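Notes from the second round of the Rastdale talks

I went back to Rastdale for the second round, which opened on 9th May in the old customs building by the river. I am not accredited with any paper. I sat with the public, took notes, and typed them up on the train home.

For anyone who missed the first post, the talks are between the valley council and the three upland districts that stopped sending delegates last year. What they are trying to agree is who controls the Clusorness crossing and how the revenue from it gets divided. Everything else on the agenda, including the joint police patrols and the school language question, has been pushed back to June.

Benoît Bailly chaired again. He read out the draft, all 9 pages of it, without stopping. Then he asked each side to say which articles it could sign as written. The valley delegation accepted everything except Article 3, which covers the customs posts. The upland side asked for a break.

The break lasted most of the afternoon. When they came back, Nadège Maillard spoke for the uplands and said her side would accept shared control of the crossing if the posts were staffed by people from both areas. Vasco Ramalho, for the valley, said he had no mandate to agree to that but would take it home. I thought that was a fair answer. Some people near me did not, and one man left.

I stayed overnight, as the morning session started early and the first train doesn't get in until it's half over.
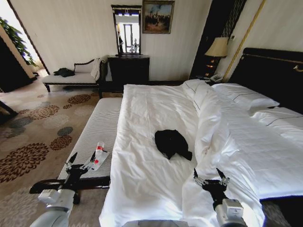
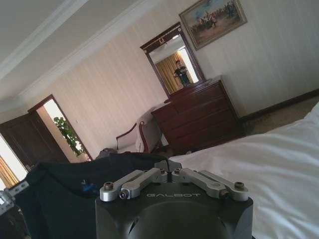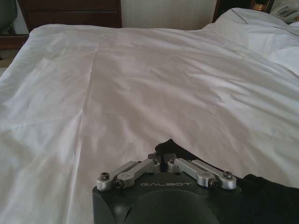
The second day

The morning was mostly about prisoners. There are 389 names on the combined list, and the two sides do not agree on how many of them are still being held. Killian Marty, who has been keeping the list for the mediators, went through the disputed entries one at a time. It was slow and hard to listen to. Families were in the room. He asked both delegations to hand over their own records before the next round, and both said yes, though neither gave a date.

After lunch there was a short statement from Maëlys Gaillard on the ceasefire line. She said two villages on the Fadetti road have had no supply trucks since the bridge was closed, and that the monitors cannot get to them either. Ramalho said the bridge was closed for repairs. Maillard said it was closed because the valley closed it. Bailly moved on to the next item.

So there is no deal yet. The draft stays open, Article 3 goes back to both capitals, and the third round is set for June in Deschamps. I've heard people say the choice of town is a concession to the uplands. It is closer for them, but it also has the only hall in the area with proper interpretation booths, so I wouldn't read too much into it.

A few readers asked whether the text of the draft is public. It isn't. Paper copies were handed to the delegations and collected again at the end of each session. What I have is from listening, so if I got the wording of an article wrong, write to me and I'll correct it.

I plan to go to Deschamps if I can get the time off work.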